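Tablecloth

From Clikby, the household encyclopedia
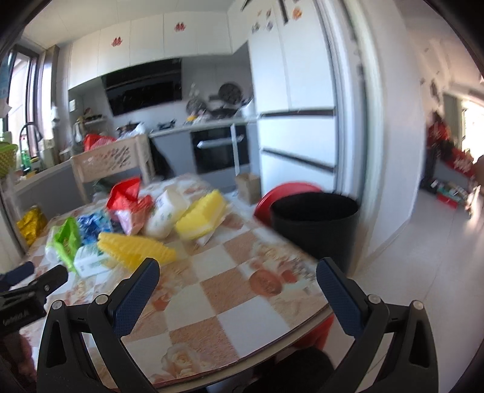 A patterned tablecloth with beige and white checks and peach-colored roses.

A tablecloth is a piece of cloth or coated sheeting laid over a table, either to protect the table from the meal or to protect the guests from the sight of the table. It belongs to the wider family of table linen, most of which is no longer linen.

Name and types

The word covers several things that shops like to keep apart. A full cloth hangs down on all sides. A topper sits in the middle and hangs down nowhere in particular. A runner is a long strip that covers the part of the table where no one eats. Wipe-clean cloths, sold by the yard off a roll, are often called oilcloth, although most have had no oil in them for generations.

Under the cloth there may be a second, thicker one, known as a silence cloth or table felt. It is meant to soften the clatter of plates. It has no effect on relatives.

Size and drop

The part that hangs over the side is called the drop. Everyday tables usually get a drop of 6 to 10 inches, and formal ones more, up to the point where diners begin tucking the cloth into their waistbands by mistake. For a round table, the cloth should be as wide as the table plus twice the drop. A table 58 inches across with an 8-inch drop therefore needs a cloth 74 inches wide, a size few stores carry. Most households buy the nearest one and adjust their idea of the drop.

Oval tables are harder. A rectangular cloth on an oval table hangs lowest at the corners, where there is no table, and this is where chair legs find it.

Patterns

Checks and flowers have been the leading patterns for everyday cloths for a long time, separately and together. Checks are easy to weave and give the host a straight line to set the forks by. Flowers, roses above all, hide gravy. White damask, with its pattern woven in white on white, hides nothing and is kept for occasions on which gravy is certain.

The mill town of Burard was once known for a check-and-rose cloth sold under the name Galang. At its height the mill ran 400 looms and offered the cloth in 7 colors, of which the brown sold best and was liked least. The town still holds a linen fair each March.

Care

Cotton and linen cloths can be machine washed, and should be ironed while slightly damp. Polyester blends need little ironing, a fact their owners bring up. Coated cloths are wiped down and stored rolled, as folds tend to become permanent. Red wine should be blotted at once. Rubbing in salt is widely advised and gives the guests something to do, but cold water does most of the work.

Candle wax is left to harden, then scraped off with a dull knife. The grease mark left behind is traditionally covered with a vase.

Customs

In the Trosum valley a new cloth is put on upside down for its first 2 meals, so that the early spills land on the wrong side. Visitors who point out the error are thanked and given soup.

The trick of pulling a cloth out from under a set table depends on a smooth fabric, a quick downward tug and a cloth with no hem. Household cloths nearly always have a hem – a detail often learned late.

See also: Doily; Napkin; Placemat; Stain removal

Last edited 2026-08-18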